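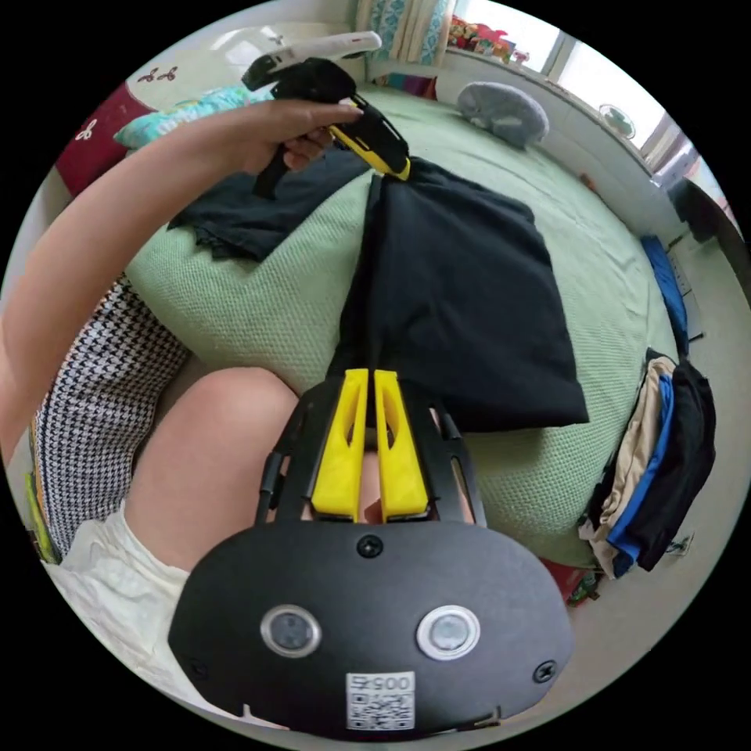
Prarness Hand Gripper Pair: open day notes and product page

I've been selling the Prarness pair for a while now, but I'd never had a proper go at working with them until the open day at Botberg, so I've rewritten this page from scratch with what I learned (and what my thumbs learned, ouch). If you came looking for the old page with the size chart, it's all further down, I've only moved it.

For anyone new: you get two grippers, one for each hand, with soft yellow fingers you squeeze shut using the handle. You do the job yourself, whatever the job is, and the recordings are what the robot people train their arms on afterwards. The demonstration was clothes on a bed, the sort of thing I'd have called easy before that morning!

The open day was on Thursday, July 25, 2019 and 26 of us turned up, which was rather more than there were chairs for. We had a short talk first and then it was straight into the laundry.
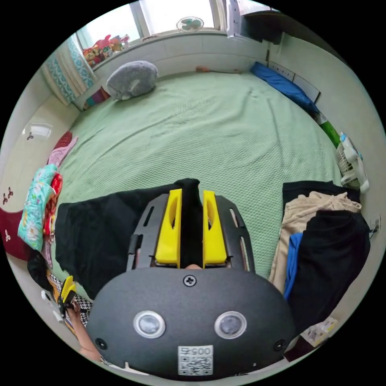
Getting hold of a fold of black cloth, with the two fingers pressed together.

Picking up cloth is the bit I'd been getting wrong at home. I kept trying to grab a great handful, and you really only want a small pinch. Come down low, close the fingers gently and let the material bunch up between them. Dark things are a pain, mind you, as you can't always tell one layer from two. My first try brought up the front of a jumper and left the back exactly where it was.

I asked about the fingers, as they're what most of you email me about. They come off when you need to change them, and a spare set is in the box. I'd keep an eye on the screws too. Mine had worked a bit loose after a month of being passed round the shop.
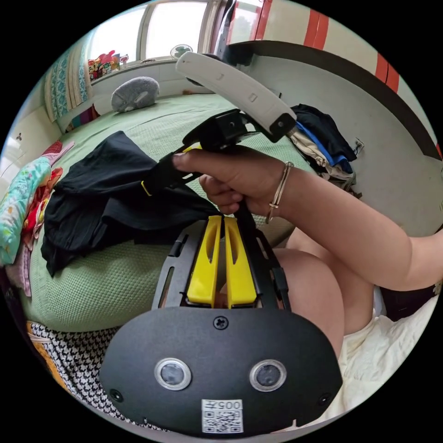
Hand position on the black handle, from the other gripper's side.

Handles next. I have small hands and I was worried, but I got on fine once I'd moved my grip and stopped clutching the thing like a hammer. You'll be tired after 10 minutes if you squeeze hard the whole time, so let go between grabs and shake your arms out. The Ogola handle is slimmer and fits the same pair, and I'll have those in stock from September (I've ordered plenty this time, I promise).

We also had a try at working with both hands, one holding the cloth still while the other pulls it straight. I was hopeless for a good while and then quite suddenly I wasn't. Trousers are nicer than shirts. Shirts have sleeves, and sleeves go wherever they fancy.

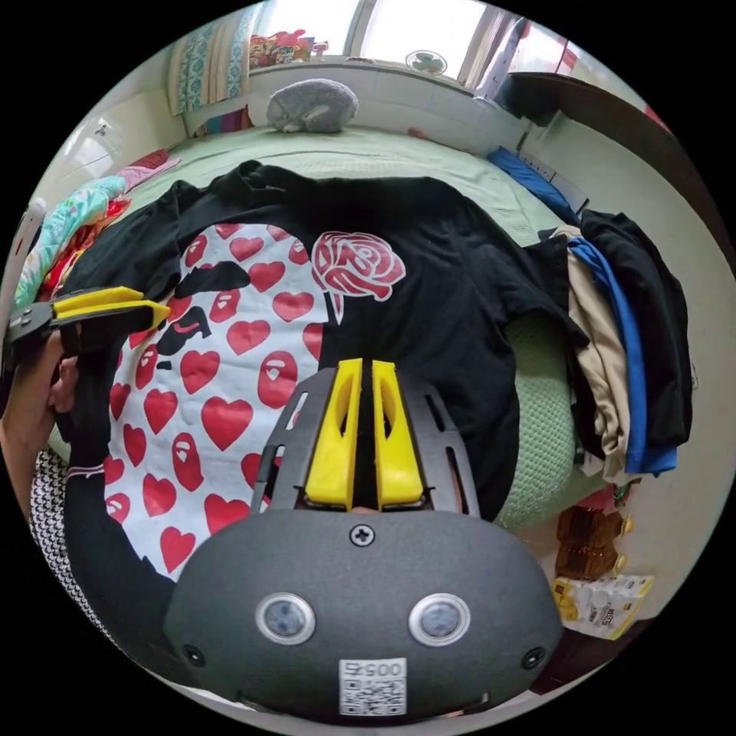 Muthoni Chege wrote to me afterwards to say that T-shirts had been the hardest thing for her as well, and that she'd got on much better once she started every one from the shoulders and left the hem till last. She'd also like a softer finger for thin cotton, and would I please pass that on to the makers? I have, and I'll put their answer on this page when it comes.

What's in the box
Two grippers, left and right
Spare set of yellow fingers
Small cross-head screwdriver
Carry bag
Printed guide (the new one, with the bigger type)

Good to know
Guarantee: 12 months
Hire: by the week, ask me for dates
Spare fingers: sold in pairs
Goes with: Ogola slim handle, Tekerero bench stand

The Tekerero stand is sold separately and you don't need it for bed or table work. I do like having somewhere to park the grippers when the phone rings, though.

There's a deposit of 200 pounds on hired pairs, which goes back to you once they're home and I've checked them over. Drop me a line if you'd like to try a pair in the shop first, and bring a shirt.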